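Search this site Search Go

Entryway and Shoe Rack Inspection, With Comments
By the Flernley house desk
June
Shares 139 | Comments 40

The Flernley checklist gets done at the start of every summer, before the first guests at the Trakevbridge house. Go through it with a pencil. Last year's was filled in with an eyeliner, and we could read most of it.

RACK

[x] Rack stands on all its feet. Press down on each corner and listen.
Comment: One corner clicks. It clicked last June too, so we are calling it a feature.

[x] End caps present on every leg.
Comment: A bare metal leg took a neat little bite out of the hall floor two winters ago. The bite is now under the mat.

[ ] Rails tight, no twisting when pushed from the side.
Comment: Top rail turns if you ask it nicely. Retighten. The hex key lives in the Hutura tin, or that is what the label on the tin claims.

[x] Nothing heavier than shoes on the rack.
Comment: Passed, after the bag of potting soil was invited to leave.

[ ] Rack at least 3 inches clear of the heater.
Comment: It was two. It has been spoken to.

FLOOR AND CLOTH

[x] No shoes parked in the walking path.
Comment: Passed at 9 a.m. Failed by lunch.

[ ] Cloth shaken out and lying flat.
Comment: Shaken, yes. Flat is a matter of opinion. Do it outdoors, downwind of the neighbors.

FOOTWEAR

[x] Every shoe has a partner.
Comment: A first in the history of this form.

[ ] Soles checked for stones, gum and worn tread.
Comment: The Gajewski method is to run a thumb along the sole. The Gajewski method was developed before we had a dog.

[x] Laces tucked in or tied, none hanging through the rails.
Comment: Tucked in counts. We are not a shoe store.

[x] Paper stuffing in canvas pairs going into storage.
Comment: Gray paper only. Newspaper left a baseball score on somebody's sock.

[ ] Slides wiped inside and out.
Comment: The ridged ones hold crumbs like a waffle. Use an old toothbrush, then hide the toothbrush.
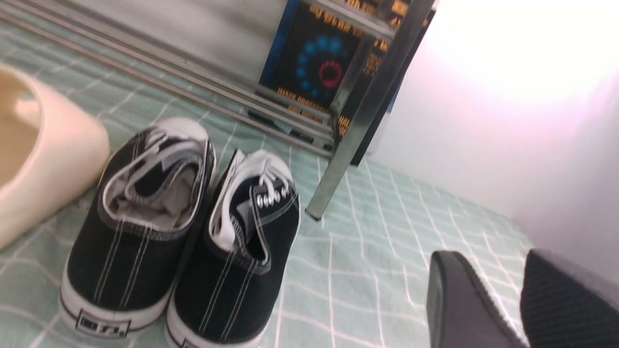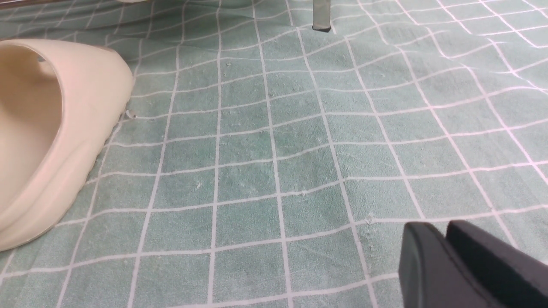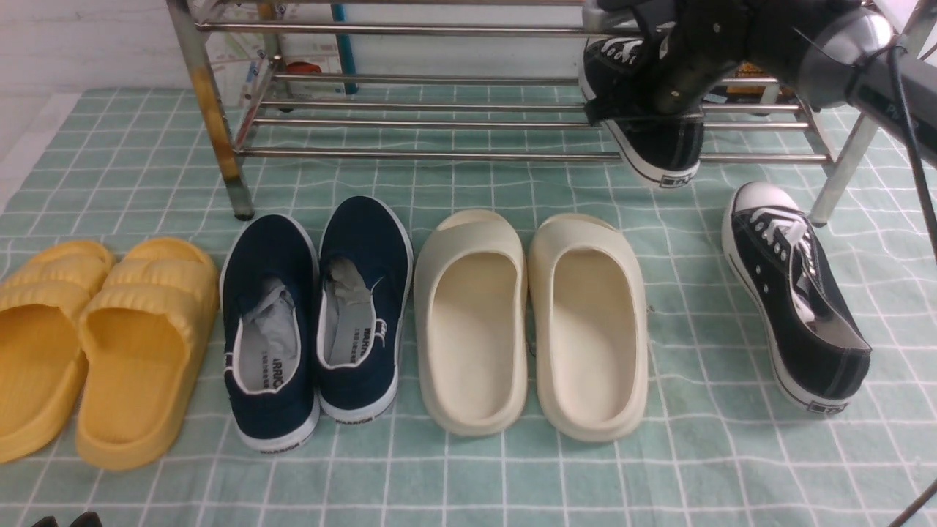 Yellow slides and navy slip-ons, heels out:
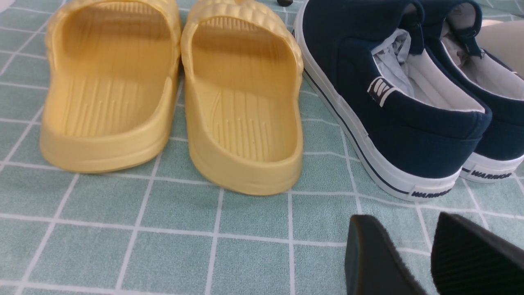 Should the canvas shoes go on the top rail or the bottom one?
The top one. Foam slides can take whatever drips down from a wet umbrella, and canvas sulks for days.

40 comments | Share this checklist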